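A Day at the Robot Open House

Have you ever tried to pick up a grape with a pair of pliers? Try it sometime (ask a grown-up first!) and you'll know how a robot feels about lunch.

In October the Wainwright workshop opened its doors to kids and families, and roughly 100 people came through before the day was over. There was a robot that sorts mail, a robot that rolls along the floor and follows a stripe of tape, and my favorite of all, the robot that tidies up a table. Its name is Geveo. It has one arm, and it was built to learn how to handle the same kinds of things you have in your kitchen.

Areeba Ansari was the engineer showing Geveo to visitors. She let the first group stand behind the yellow rope and ask anything they wanted. A girl asked if Geveo was alive. No, said Areeba, it's a machine, and it only does things because people wrote instructions for it or showed it how. A boy asked if it could make pancakes. Not yet!

So how does an arm like that move? Feel your own arm for a minute. You bend at the shoulder, the elbow and the wrist. Those are joints. A robot arm has joints too, and inside each one there's a motor that turns it. When all the motors turn together by just the right amount, the hand goes where it's supposed to go. If one motor is off by a tiny bit, the hand can miss completely.
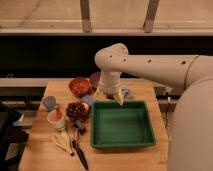 Picking things up is the hardest part of Geveo's job. You have five fingers on each hand, and your skin can tell if something is slipping. Geveo has to manage with 2 pale fingers that get narrower toward the tips, like a beak. Now think about what's waiting on that wooden table. A pinecone is bumpy all over, so where would you grab it? A bowl is round and wide, much too big to pinch across the middle, so it might be better to pinch the rim. And a knife lying down is so thin that the fingers have to come very close to the boards without bumping them. The green tray is a good place to practice putting things down, with sides that slope and a nice flat bottom.

"Every shape is a new puzzle," Areeba told us. She said the team at Wainwright has spent 17 months on puzzles like these, and they still find new ones.

How does a robot know where things are? Robots like this use cameras. A camera takes a picture, and a computer looks for edges and colors in it. That sounds easy, but shiny things can fool a computer, and so can shadows. One thing hiding behind another is tricky too. You know there's a whole cup back there even if you can only see the handle. A computer has to learn that.

Wyn Morris, who is nine, wanted to know what happens if Geveo drops something. Areeba said it drops things all the time, and then the team tries to find out why. Maybe the fingers squeezed too softly, or maybe they grabbed too near one end.

Try it at home! Put two clothespins on the tips of your finger and thumb and clear your own table into a baking pan. Use a spoon, a sock, a pinecone if you have one, and a plastic cup. No sharp things, please. Which one was hardest? Now close one eye and do it again.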